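Esirar Bag Workshop
Careers / Open positions

Sewing and Finishing Assistant (part-time)

Hours: 24 per week
Start: September
Contract: fixed term to the end of June, with renewal possible
Reports to: workshop lead

Esirar makes bags in short runs for museums, bookstores, conferences and a few clothing labels. Most of what we sew is canvas, cotton twill and clear vinyl. We work out of one large room on the second floor of the old Breteo building, with a cutting area at one end and packing at the other. A typical order is small and comes with its own pattern, so the work changes from week to week. The largest order we took last year was 3000 pieces, and that is as big as we want to go.

We are looking for an assistant to split time between the sewing machines and the finishing tables. You do not need a degree or a certificate. You do need to have sewn on an industrial straight-stitch machine before, in a job, in a class or on your own account.

What you will do

Sew straight and curved seams on canvas and vinyl, following a sample and a written spec sheet.

Attach binding, webbing straps and side gussets.

Trim threads, check seams and set aside anything that needs to be redone.

Cut webbing and binding to length and keep the bins at each machine filled.

Fold, tag and box finished orders.

Clean and oil your machine at the end of each shift and write down any problems in the machine log.

What we ask for

Experience on an industrial straight-stitch machine. Walking-foot experience is helpful, but we can teach it.

Able to read measurements in inches and in centimeters.

Able to lift boxes of up to 37 pounds and to stand for part of the shift.

Comfortable working in a shared room with machine noise. Ear protection is provided.

Enough English to follow a spec sheet and ask when something on it is unclear.

Vinyl is less forgiving than cloth. A needle hole stays in it, so a seam that goes wrong often means a new panel. If you have only sewn fabric, say so in your application and we will plan for extra practice time in your first weeks. Scrap panels are always available for this.

Shifts and pay

Shifts start at 8 a.m. or at noon, and you can choose one pattern and keep it. We do not run night shifts. Overtime is rare and is always agreed in advance. Pay is hourly and is paid every 2 weeks. The rate depends on experience and will be given to you in writing before the interview, so please ask if you have not received it. Paid leave and sick time build up from the first day.

Our Student program

If you are enrolled at a college or trade school, you can apply for this job through Student, our work-and-study track. The work is the same and so is the pay. The difference is that hours can drop during exam periods and go back up afterward. Mention Student in the subject line and tell us which months are hard for you.

How to apply

Send us a short note about the sewing you have done – half a page is plenty – and two or three photos of finished pieces. Phone photos are fine. A resume is welcome but not required. Use the form on the Contact page or leave an envelope at the front desk. Applications are open until the end of July.

If we invite you in, the visit has two parts. First you sew a small sample pouch from precut parts, at your own speed, on a machine like the ones we use every day. Then we sit down and talk through the job. The sample time is paid whether or not you are hired.

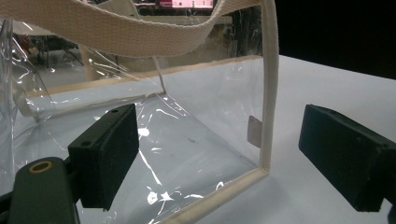
Page last changed: July

The clear tote with the beige cotton webbing strap is the style you would sew most often in the first months. The edges are bound in beige fabric.

Getting here

The entrance is on the loading dock side. The Hao bus line stops across the street, and there is a rack for bicycles inside the gate. The freight elevator can be used by anyone who prefers not to take the stairs. Tell us ahead of time if you need a different table height or any other change for the sewing sample.

We answer every application, usually by email. If the position is filled before you hear from us, we can keep your note on file for the next opening, but only if you tell us that you want that.

Other open positions: none at this time.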